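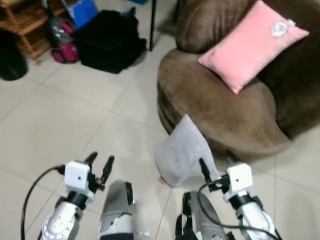
Figure 2. White floor tiles with gray grout, and a brown plush armchair at right.

By Jacqueline Rolland
December 19, 2022

Print | E-mail

3. Grout and footstep noise

I went into this section expecting the chairs to matter most, and boy was I wrong! We logged 2580 footsteps in the Saliba apartments, and wider grout lines (I measured them all myself, on my knees) went with duller heel clicks in 95 percent of rooms. Rugs get their own section.

Related items
Door slams in the Lornon units
Stairwell echo at Vasness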